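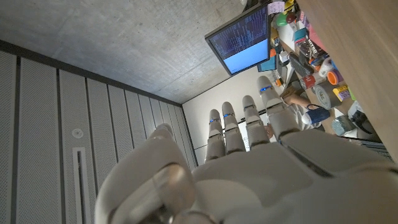
Home Topics Rooms and Buildings For Teachers

Why Do Some Walls Have Holes?

By Dilani Saha
Reading time: 2 minutes

Clap your hands in an empty room with hard walls. The sound bounces off the walls, the floor and the ceiling, then comes back to your ears. When many people talk in a room like that, it gets hard to hear one voice.

Some offices use panels with lots of little holes. Panels like this are called perforated. Often there is soft material behind them. Sound goes in through the holes, and the soft material soaks up part of it. Less sound bounces back.

A rug, a thick curtain or a full bookshelf can help too. Try clapping in a bathroom, then in a bedroom. Which one is louder?

More in Rooms and Buildings
What Is Concrete Made Of?
How a Whiteboard Wipes Clean
5 Ways to Sort a Messy Desk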